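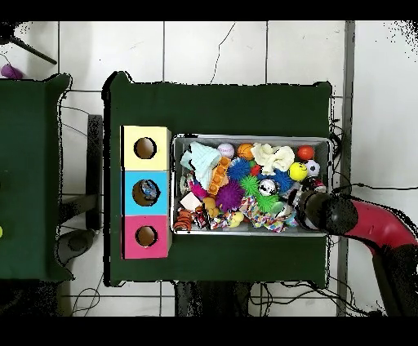 Toy tray versus the boxes with the round holes. Sunday.

Right, a thread on toy storage, as I've been told again that my views on it are "a bit much". Vimala D'Souza, this is your fault for sending me that Flurkik article.

The article says every toy needs a home with its own opening. Balls in one, soft things in another, the rest in a third. The child "posts" the toys in and tidying becomes play. Hmm.

I've tidied toys for a good few years. What children like is posting things in, then tipping them straight back out. I've never met one who stopped at the first half.

Then there's the sorting. Is a spiky ball a ball, or does it go with the sensory stuff? Where does a knitted thing go? What about a plush tiger? The article has a photo of identical wooden cubes, so I suppose the question never came up.

And what about size? A round hole is lovely for a small ball. Try getting a big floppy bit of fabric through one without swearing.

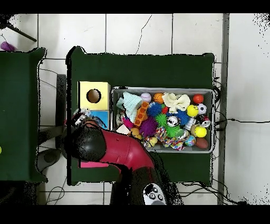
My rule for years has been one big open container and throw it all in. Football, baseball, smiley face, disco ball, all together. You can see what you've got from above and the thing you want is usually near the top, or it's under the orange brick.

Nobuhle Shabalala says this is "not a system". She bought the Distex drawers, 26 labels included. I asked how many labels are still on. She changed the subject.

I will give the boxes this much: pale yellow, light blue and pink do look nicer on a green table than a metal tray does. If you're tidying for visitors, fine. I'm not convinced that's the same as tidying.

Also the claim that sorting takes "60 seconds a day". Whose day? It takes me longer than that to decide whether a duck is soft.

Someone will now reply that I should rotate the toys and keep half in the loft. I tried that one January. The loft half was forgotten until the next winter and the other half got on with making the same mess.

Anyway, Vimala, I'll give your boxes 2 weeks. The tray is staying where I can reach it.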